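4. Cleaning and filter care

Issue: May 2019. Applies to the Burkside 300 and Burkside 342 dehumidifiers.

Most dehumidifier manuals tell you to clean the filter every two weeks. We have our doubts about that. A unit in a spare bedroom and a unit beside a clothes dryer don't collect the same amount of dust, and the calendar can't tell them apart. Look at the filter, then decide.

The filter light is no better. It counts running hours and comes on at 144, whatever the filter looks like. Treat it as a reminder to check.

CAUTION: Switch off at the wall and pull the plug before opening any panel. Standby mode is not off.

4.1 Removing the filter

1. Wait five minutes after switching off so the fan can stop.
2. Slide the water tank out and empty it.
3. Press both tabs on the rear grille and tip the grille toward you.
4. Lift the filter straight up. If it sticks, check that the lower tab is free. Do not lever it out with a screwdriver.

Note: On the 342 the grille has a third tab behind the cord hook. It is easy to miss and easy to snap.

4.2 Cleaning the outside and the grille

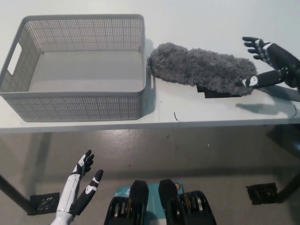

Sprays sold as "appliance cleaner" do nothing for the casing that a damp cloth won't do, and some of them leave the grey plastic cloudy. Keep all liquids away from the rear grille. Loose dust on the slats comes off with a fluffy microfibre duster head like the grey one beside the plastic basket, used dry. Work from top to bottom and shake it outdoors.

1. Dust the grille on both sides.
2. Wipe the casing with a cloth wrung out in plain water.
3. Leave the coils alone. The fins bend under very light pressure.

4.3 Washing the filter

1. Rinse under a cool tap, clean side first.
2. For greasy dust, add one drop of dish soap. More soap only means more rinsing.
3. Stand the filter on edge to dry, out of the sun. Allow up to 300 minutes in a humid room.
4. Refit with the arrow pointing at the fan.

CAUTION: Never refit a damp filter. Never use a hair dryer on it.

Scented filter inserts are sold to fit this unit. We have not seen one improve anything, and a thick one will cut the airflow. To replace a torn filter, order part 1252.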